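Workshop Tips: Dark, Shiny Parts on a Two-Arm Bench

Phones are hard on a depth-based planner. The glass returns few usable points, and two phones set close together merge into one blob. The notes below apply to the Kenell planner with the Sarmiento segmentation node.

Fix the exposure first. Auto exposure drifts when a white arm link moves over a dark screen, and the masks change size with it. Lock it with both arms parked.

Take height from the table plane, not from the glass. Fit the plane once per session and assign each phone a thickness from the parts file.

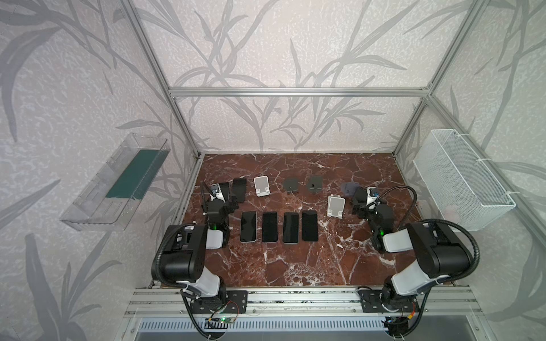
Page last changed: July (rev. 17)

A layout with four black phones in a row and more near the grippers is a fair test of segmentation. If the row comes back as a single mask, split it on the narrow strips of tabletop between the phones. Marbled tops have veins that can pass for edges, so drop any line that continues beyond the row.

Where a gripper covers part of a phone, hold the last full mask for 400 ms, then mark the pose stale. Do not plan a grasp on a stale pose.

Foldable stands need separate models for light and dark colors. Store the hinge angle as a free value. Support lips go in the collision mesh even if the mask misses them.

Give the two arms a shared zone in the middle of the table and let one hold the lock at a time. After 3 failed lock requests, send the waiting arm home.

Hoses and cable loops swing wider than the links. Pad the wrist model by 2 cm before checking paths near the side walls.

See also: Vivthorpe log viewer, replaying a stalled plan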